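Cleaning Carbon Steel and Enameled Trays: Speaker Notes
Shona Dunstan, Lirnbridge kitchen maintenance session, 17 September 2019

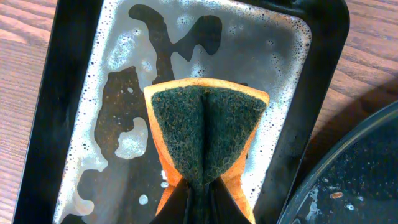

Slide 1. Scope. The talk covers black baking trays only. Bare aluminum and stainless are in the handout. State early that most tray damage seen in shared kitchens comes from cleaning, and that baking does comparatively little. Pause for the handout to go around.

Slide 2. What the residue is. Two kinds, and they need separate treatment. Fresh grease is still fat and lifts with detergent. Baked-on residue is fat that has been heated until it polymerized. It is brown to amber, slightly tacky when thin, hard when thick. Detergent alone will not shift it. Ask the room who has tried. Move on quickly.

Slide 3. Identify the coating first. Enamel: glassy, chips at the rim. Nonstick: dull or satin, scratches show gray. Seasoned steel: uneven black, rusts where bare. If in doubt, treat as nonstick. Pellegrini's question from the February session comes up here — whether the color of the tray tells you anything. It does not.

Slide 4. Detergent stage.
Let the tray cool on the rack. Cold water on a hot tray warps thin steel.
Warm water to cover the base, a small squeeze of detergent, ten minutes flat on the counter.
Work the foam out from the middle to the rim with the soft side of the sponge.
Wipe a path through the foam and look at the surface. Foam hides residue. A brown tint in the cleared patch means the polymerized layer is still there and the second stage is needed.

Slide 5. Scouring stage. The green side of an ordinary two-layer sponge carries abrasive in many makes. Acceptable on enamel with light pressure. Not on nonstick. On seasoned steel it will take the seasoning with the dirt, so plan to re-season. Folding the sponge gives a stiffer edge for the inside corners, where the rim meets the base. Replace the pad when it goes smooth.

Slide 6. Abrasive grades. Show the sample cards, coarsest first: 600, 800, 2000. Pass them along the rows. The point is touch. People consistently underestimate how rough a new pad is until they have handled the cards. Do not recommend any of the cards for use on a tray. Someone will ask.

Slide 7. Paste for the stubborn areas. Baking soda and water, mixed thick, left for 2 hours under a damp cloth. Rinse, then repeat the detergent stage. Mitine asked for washing soda to be included; it is stronger, wear gloves, keep it off aluminum.

Slide 8. Drying. Towel first, then a low oven for a few minutes. Rolled rims hold water and rust from the inside. Store upright with a gap between trays.

Questions. Dishwashers (enamel only, and check the maker's advice). Oven cleaner (no). Fakia has the spare handouts by the door. If time is short, drop slide 6 and keep slide 8.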